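How to get through a phone call when you hardly talk

Most advice on this tells you to smile while you dial. I tried that for a month at Bellton and sounded exactly as flat as before, with a sore face. What follows is what has survived use. I make no claims for it beyond that, and I distrust anyone who does.

1. Write the first sentence down. The whole thing, with your name in it. Mine reads "Hello, it's Cor Peeters, I'm ringing about an invoice." You will think you don't need it.

2. Read it out loud once before you dial. If you live alone your voice may not have been used since yesterday, and the first words come out as a croak. A glass of water is said to help. I can't say I've noticed.

3. Clear the desk. One sheet of paper and a pen. If the email is open you will read it and stop listening.

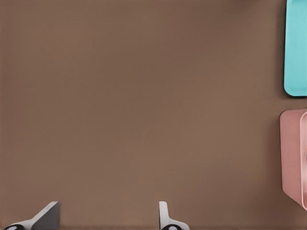 A plain brown surface with plenty of bare space.

4. Put the reference number at the top of the sheet in large figures. I once rang Punmont and gave them 3097 when they wanted 159, and we talked past each other for 13 minutes.

5. Let silences be. The books call them awkward and want you to fill them with weather. Usually the other person is typing. 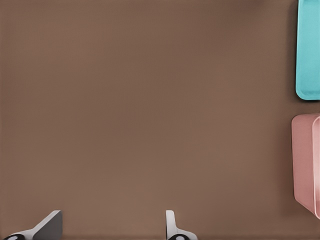 6. Have a way out ready. "That's all I needed, thank you" works on nearly everyone. It does not work on my colleague Guadalupe Villaseñor, and for her I have a second one about a kettle.

7. Write down what was agreed before you do anything else, even if you feel like lying on the floor.

Some people will tell you it gets easier with practice. Dzintra Jankauskaitė, who ran the course I was sent on, promised us it would after 23 calls. I'm well past that and still read from the sheet.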